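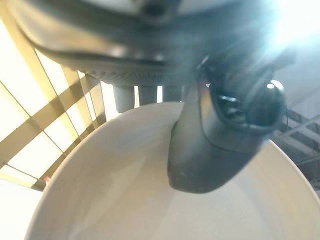

Qui peut demander un suivi à la maternité Nambiar ?
Toute femme enceinte qui habite dans la commune ou dans les villages de la vallée de Panen peut s'inscrire. Il n'est pas nécessaire d'avoir déjà un dossier chez nous. Pour le premier rendez-vous, vous venez avec votre carte d'assurée et les résultats de vos analyses, si vous les avez. Mangez normalement le matin : un bol blanc comme celui de la photo, rempli de céréales ou de soupe, convient très bien. La prise de sang de ce jour ne se fait pas à jeun.

Combien de consultations sont prévues ?
Une par mois à partir du quatrième mois, et trois échographies pendant la grossesse. La sage-femme peut en ajouter si elle le juge utile.

J'ai de la fièvre, est-ce que je dois venir quand même ?
Téléphonez d'abord. Nous vous donnerons une autre heure ou une entrée séparée. Si vous sentez moins bouger le bébé, ou si vous perdez du sang, n'attendez pas et venez directement, le jour comme la nuit.

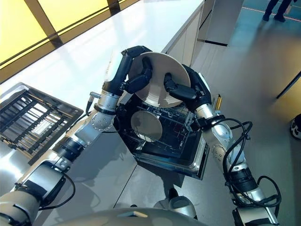
Le Cahier des familles, n° 54, p. 3

Le père peut-il rester après la naissance ?
Oui, une personne de votre choix peut rester avec vous, aussi la nuit. Les autres visites commencent à 14 heures. Les frères et sœurs sont les bienvenus s'ils ne sont pas malades.

Les repas de l'accompagnant sont-ils compris ?
Le petit déjeuner, oui. Pour le midi et le soir, il faut les commander avant 10 heures à l'accueil.

Où puis-je poser une autre question ?
Auprès d'Oriana Benítez, sage-femme coordinatrice, au bureau des inscriptions, le matin. Elle parle français et espagnol.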